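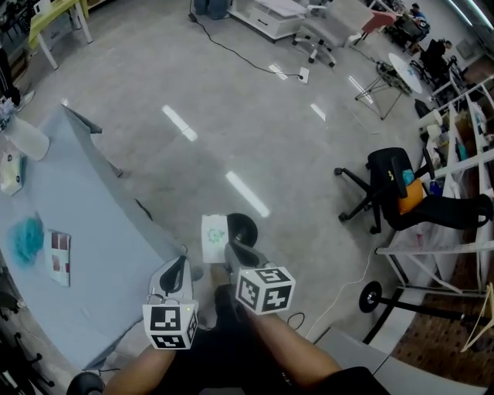 Mesa del salón con el mantel gris azulado, el jarrón y lo que queda por recoger.

Koubek
Consulta sobre mantel y suelo. El mantel azul grisáceo es algodón con poliéster, 140 de ancho, y cubre toda la mesa. Encima tengo de forma permanente el jarrón blanco con las flores lavanda y el paquete de pañuelos; el resto (la malla verde azulada, el paquete plano blanco y rojo oscuro) va y viene. El suelo es gris, pulido. Dos preguntas: cómo evitar que la tela se desplace y qué poner bajo las patas metálicas.

Driko
Muletón debajo, 18 cm más estrecho que el mantel. Con eso no se mueve. Para las patas, fieltro adhesivo de 3 mm, cambiado cada septiembre.

Gareck
En desacuerdo con el fieltro. En suelo pulido recoge arenilla y acaba rayando igual. Conteras de goma no marcante, diámetro interior igual al del tubo. Mide antes con calibre, la pata de la foto se ve delgada.

Driko
La goma deja cerco en algunos tratamientos del suelo. Lo he visto en microcemento.

Gareck
Por eso he puesto "no marcante". Y se prueba antes en una esquina.

Brondar
Yo quitaría el jarrón del extremo. Un tirón del mantel y va al suelo. Al centro, con un disco de corcho debajo de la tela. Por cierto, junto al borde de la mesa hay una tira negra en el suelo. ¿Es de la mesa?

Koubek
No, de la mesa no es. El jarrón se queda donde está, en el centro estorba para doblar ropa. El corcho sí lo pongo.

Brondar
Entonces lastra la base con grava fina.

Koubek
Pedido el muletón y cuatro conteras de goma. El suelo lleva cera, así que probaré una contera 48 horas detrás de la puerta antes de montar las demás.

Driko
Con cera, yo seguiría usando fieltro.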